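Bonia cell: where we've got to, October

Hello all, and thanks for letting me send this one a bit late. Most of the month went on looking after one arm, so that's mostly what you'll be reading about!

Quick recap for anyone at Dravska who has joined since the last report. Bonia is the small pick cell, one arm with a two-finger type job at its heart (pick up a cube, put it down somewhere else, do it again). Your money pays for the arm, my time and the simulator licence from Plasel. The real cell lives on the bench, and its twin lives on my computer, and the whole idea is that I try every change on the twin before I risk it on the bench.

Now the trouble. In September the bench arm started coming down a hair too low at the pick point. It didn't crash, but it pressed on the cube, and you could hear the shoulder joint grumble. I spent two days blaming the gripper. New finger pads, no change. Then I took the base off its plate and found two of the mounting bolts had worked loose, so the whole arm was leaning very slightly forward whenever it reached out. Toprak, who made the plate, sent longer bolts and a set of locking washers free of charge, which was kind of them.

So the base is now back on, tightened in a cross pattern, and I've put a paint mark across each bolt head so I can see at a glance if one has moved. I check the marks on Friday before I switch off. I also re-zeroed every joint, greased the shoulder and swapped the cable that was rubbing at the elbow (it had a few months left in it, but the arm was in bits anyway).

After that I ran 800 picks in one go, with the speed held at 40 per cent to be gentle on the new bolts. The cube came up cleanly on 94 per cent of them. Before the repair we were nowhere near that. Most of the misses came early on, before the grease had worked its way round, or so I think. I'd like another long run before I swear to it.

The twin needed the same care. Its pick height was still the one I'd fudged to suit the leaning arm, so I've taken the fudge out and set up the base position again from fresh measurements. That took about 30 minutes, plus a whole afternoon of finding out I'd typed one of them in backwards.

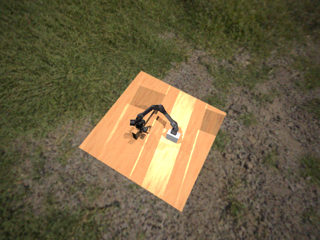 The simulated arm at the pick point, gripper over the cube.

Still to do: bring the speed back up in small steps, write the bolt check into the handover notes, and get a spare elbow cable on the shelf. I'm inside the budget for parts. The one thing I'd ask for is a proper torque wrench, as I've been borrowing one from the workshop next door and they'd quite like it back.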